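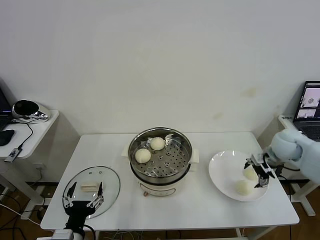

## 4. Steaming buns and small foods

Please read section 3 (water and scale) before you start. The steps are for the Lillora electric pot with one steaming tray.

1. Put the pot on a flat and dry table. Keep it 50 cm away from curtains and wall cupboards.
2. Pour cold water into the pot up to the lower line. Do not go over the upper line, otherwise the boiling water will touch the food.
3. Set the tray in place and press lightly on both sides. It must not rock.
4. Cover with the lid, turn the knob to the steam position and wait until steam comes out steadily.
5. Turn the knob to off, lift the lid away from you and place the food on the tray. Leave a space of two fingers between buns – they grow during steaming. 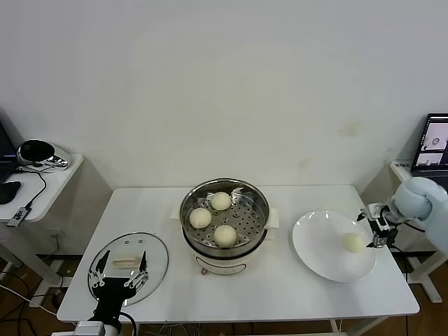

**Can I steam frozen buns without thawing them first?**
Frozen buns may go directly on the tray, but give them five minutes more than fresh ones and check the water once in the middle.

6. Close the lid and turn the knob back to steam. Fresh buns with filling need 12 minutes, plain buns need 10.
7. When the time is over, turn the knob to off and wait 2 minutes before opening. If you open at once, the skin of the buns can become wrinkled.

> **Caution:** Steam burns more quickly than hot water. Use dry oven gloves and keep your face to the side when you lift the lid.

8. Take out the buns with tongs and put them on a plate. Do not pile them while they are hot, the bottoms will stick. 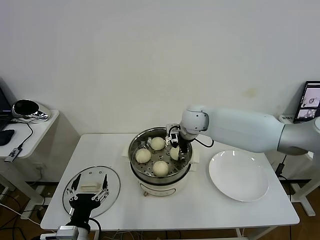

### 4.1 If the pot stops during steaming

The pot switches itself off when there is no more water. This is normal and does not damage the heater.

- Unplug the pot and let it cool for 15 minutes.
- Add water slowly, from the side of the tray.
- Plug in again and continue with the remaining time.

**Note:** Do not use an extension lead together with a kettle or a rice cooker. If the pot stops again with enough water inside, write to the Rernari service desk and give the serial number from the bottom of the base.

*Text of this section: Bok-nam Ahn. Checked by Renato Umali, August.*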